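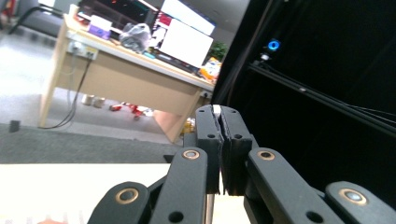 Figure 5. Small white part held between two black fingertip pads.

Section 5: Setting Up Your Kadlow Sorting Cabinet

Welcome to the fun part! By now your cabinet is unpacked and standing where you want it, and you can start giving every bead, button, screw and spare board game piece a home of its own. Take your time with this section. A cabinet that is set up well at the start is a joy to use for years, and you can always change your mind later.

5.1 Before you begin

You will need the 40 small drawers, the 2 deep trays, the sheet of blank labels and a soft pencil. Clear a table beside the cabinet and spread a light-colored towel over it. Little things roll, and a towel stops them beautifully.

CAUTION: Small parts are a choking hazard. Keep children under five and pets out of the room while you sort.

5.2 Fitting the drawers

1. Start with the bottom row and work up. The cabinet stays steadier that way.
2. Hold each drawer level and slide it in until you feel a soft click.
3. Pull it back out halfway. It should stop by itself.
4. If it comes all the way out, turn the stop tab at the back so that it points up, then try again.
5. Slide the deep trays into the wide slots at the very bottom.

NOTE: New drawers can feel stiff. Open and close them a few times - they loosen up nicely. Do not use oil, which attracts dust and will stain paper labels.

5.3 Choosing a layout

There are lots of good ways to do this, and we love hearing about new ones. Two layouts come up again and again in the letters we get:

Probert layout: everything is sorted by size, smallest at the top. Great for hardware and model kits.

Closten layout: everything is sorted by project, one column for each. Wonderful if you like to have several things on the go at once (and who doesn't?).

Sioned Prydderch, who wrote the first edition of this guide, keeps 2,001 glass beads in a Closten layout and still leaves the top row empty for new finds. We'd suggest you leave a few drawers free too.

5.4 Labeling

1. Write in pencil first and live with it for a week or so.
2. Slide the label into the holder from the left side.
3. When you are happy, go over the pencil in ink and let it dry before you put the label back.

NOTE: If you bought the Korkik divider set, fit the dividers before you label. Each one splits a drawer into two, and you may want both names on the front.

5.5 Filling

Fill each drawer no more than three-quarters full. Heavy items such as nuts and washers belong in the lower rows or the deep trays.

CAUTION: Never open more than one full row at a time. The cabinet can tip forward if it has not been fixed to the wall. See Section 4 for the wall bracket.

Cleaning and drawer repairs are covered in Section 6. This section was last revised January 11, 2026.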